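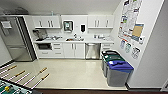

Teeküche, Laufbuch Fomunen – Samstag, Nachmittag

Start > Gruppe Mobile Manipulation > Laufbücher > Fomunen

Lokalisierung gegen Karte aus August. Ausgangspose am Kickertisch, Blick auf die Spüle. Policy Nonder, Stand von gestern abend, nichts nachtrainiert.

Aufgabe wie gehabt: Sprachbefehl -> Zielobjekt -> Anfahrt -> Griff anlegen. Ziele heute: Geschirrspüler, Schublade rechts von der Mikrowelle, Tonne mit blauem Deckel.

124 Läufe, davon 18 abgebrochen. 16 der Abbrüche beim Geschirrspüler, alle in der Anfahrt. Tiefe vor der Edelstahlfront springt, Planer denkt da ist ein Loch. Boden spiegelt ausserdem die Schränke, Segmentierung zieht die Unterkante zu weit nach vorn. Maske von Hand gekürzt, dann ruhiger. Muss automatisch gehen, sonst bringt das nichts.

Griffe: die senkrechten Stangen an den weissen Türen findet er. Waagerechte Stange am Spüler auch, aber Orientierung kippt ab und zu um 90 Grad. Verdacht: Trainingsdaten, fast nur Türen. Hae-won Yoo fragen ob im Rultitz-Satz mehr Spüler drin sind.

Tonnen: "die blaue" klappt. "Die grüne" geht manchmal an die Schilder an der Wand statt an den Deckel – die haben ja dieselbe Farbe wie die Tonne drunter. Sprachteil nimmt Farbe, ignoriert "Tonne". Mit "dunkelgrüner Deckel" besser, ist aber geschummelt.

Kickerstangen ragen in die Anfahrt. In der 2D-Karte fehlen sie komplett, zu dünn. Sperrzone von Hand eingetragen, reicht vorerst. Kante zum dunkelbraunen Streifen im Boden: Costmap macht daraus eine Stufe. Schwelle höher gesetzt, wirkt, noch nich sauber getestet.

Noch offen:
– Tiefenfilter aus Zamani probieren (Branch liegt seit Wochen rum)
– Läufe ab 289 neu labeln, Zeitstempel verschoben
– Schublade mit Greifer quer, war heute keine Zeit
– Karte neu aufnehmen, Sperrzone dann wieder rasu

Akku um 17:40 leer, Rest Montag.

Wir verwenden Cookies, um die Nutzung dieser Seiten auszuwerten. Einstellungen | Ablehnen | Zustimmen

Kontakt | Impressum | © Gruppe Mobile Manipulation | Nach oben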